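Llevo tres semanas con el kit de pinzas de mano de Kilter y me habéis preguntado tanto que abro hilo. Aviso: es largo y hay quejas.

Para quien llegue de nuevas: la pinza la llevas tú en la mano, haces la tarea como la harías normalmente y de ahí salen las demostraciones para entrenar al robot. Sin teleoperar nada. A mí eso me ganó desde el principio, porque la teleoperación me deja la espalda hecha polvo.

El kit básico cuesta 2000 euros y el doble 3000. Pedí el doble (dos pinzas, cables, placas con marcador, maletín). Si vais a hacer cualquier cosa con dos manos, ni os lo penséis, que comprar la segunda suelta luego sale fatal.

Montaje: 29 tornillos. Sí, los conté, porque me sobró uno y me pasé la tarde entera buscando de dónde era. El manual dibuja el soporte metálico al revés en la página dos, ya les escribí.

Lo de la mano. El primer día terminas con el antebrazo cargado, el tercero ya ni te enteras. Yo tengo la mano pequeña y el gatillo me queda un pelín lejos. Ginette Ross, que graba conmigo, dice que a ella le va perfecto, así que probadlo antes si podéis.

Las almohadillas negras en V me encantan. Agarro vasos, mangos, tapas y hasta una cuchara sin pelearme. Con lo muy fino (una hoja, una tarjeta) ya es otra historia, ahí se me escapa una de cada tres.

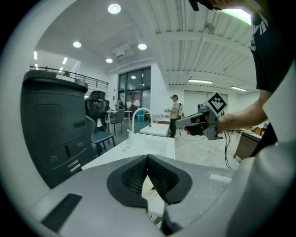
Y luego está el cable, mi gran enemigo. Cuelga, se engancha en el borde de la encimera y te tira justo cuando vas a soltar la pieza. Lo he ido apañando con velcro por la manga, pero por este precio esperaba algo mejor pensado.

El software se llama Kunora y es lo más flojo. Exporta bien, eso sí, pero cada vez que cambias de tarea hay que volver a calibrar y se me ha colgado dos veces a media sesión. La segunda perdí 30 tomas. TREINTA. Guardad a mano, por favor os lo pido.

Lo comparé con el de Dadero, que tuve prestado en invierno. El de Dadero pesa menos y se nota, pero cierra con un golpecito seco que a mí me estropeaba las tomas delicadas. El de Kilter cierra suave, con recorrido — para cocina y fregadero me quedo con este sin dudar.

El soporte técnico lo lleva Sopacua. Contestan el mismo día y contesta una persona, que ya es raro. Me mandaron un marcador nuevo gratis cuando se me despegó el primero.

¿Lo recomiendo? Si ya sabéis qué vais a grabar, sí. Si es por curiosear, esperad: me cuentan que en agosto sacan versión nueva del programa y yo no pagaría antes de ver si arreglan lo de la calibración.

Dejadme dudas por aquí y voy contestando esta noche, que ahora me toca recoger cables.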